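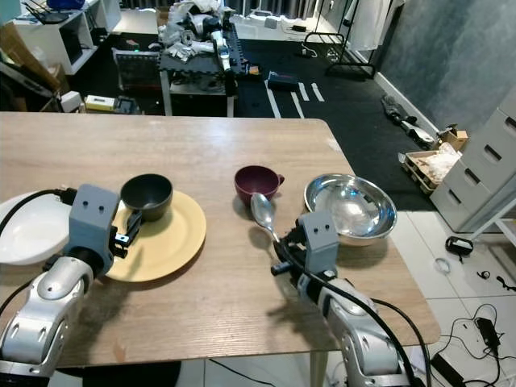 Two arms, one table, and a whole lot of patience! I spent Wednesday at Kedari asking whether a machine can clear up after breakfast yet, and my answer is sort of, bless it.

Getting hold of a spoon is the part I'd worry about (so thin, and it lies so flat), but a cup by its handle is no picnic either. My kids set the table in six minutes, grumbling included. I gave the arms 15.

Would I let one near my grandmother's mugs? Not this year. But I'd love to hear from anyone who has tried this with a sink full of suds, and I'll go back in April and tell you how the plates are coming along.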